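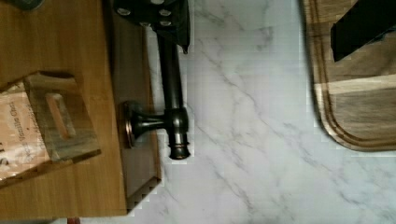 I've been rewriting our bench rules for the arm, and I'm on draft 7, so forgive me if I sound a bit wound up about it. The old sheet had 27 rules on it and I'd bet my lunch that none of us could recite more than a handful (I wrote the thing and I certainly couldn't!). The one I care about most this time is clear space beside the grip. If the arm is working on something long and heavy, like that dark bronze fitting lying against the light cutting board, I want bare bench next to it, and the pale marble between the two boards is the kind of gap I mean. Leave room on the side you plan to move toward, and keep anything papery, like the vanilla chai packet, away from the path.

Rukhsana Khattak reckons I'm being fussy. She has a point about one thing, which is that "clear space" means nothing until you put a number on it, so the new draft says 14 centimetres and we can argue about it in December when the sheet comes up for review. Hammad Lodhi wanted it in inches. Hammad did not get his way.

The second rule is cables. Before anyone touches the start button they trace every cable with a finger, from plug to machine, and say out loud where it goes. It feels daft the first few times! I picked the habit up from Réjean Melnyk back when we were both at Drornimix, and he'd make you start over if you mumbled. Kitchen setups are the worst for it, what with the appliance cords and the robot's own cables all wanting the same bit of counter.
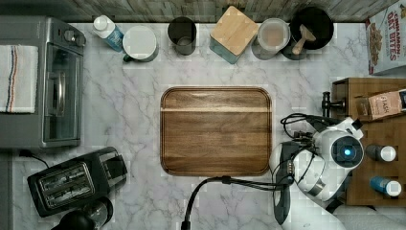

Do you really need a written rule if the arm already has a force limit? I'd still write one, as the force limit only deals with how hard the arm pushes and has no opinion on where you've put your elbow.

The third one is dull but I'm keeping it: whoever sets out the bench signs the sheet, and whoever runs the arm reads it before they start. Two different people wherever we can manage it. Aqeel Sandhu has offered to turn the whole lot into a laminated card in a colour you can spot from the doorway, and I've said yes provided the type is big enough for my eyes.

Draft 8 goes up on the Donard page once Fahad Arain has had a go at it with his red pen. If your own sheet has a better rule for cables, please send it my way, I'm very happy to pinch it.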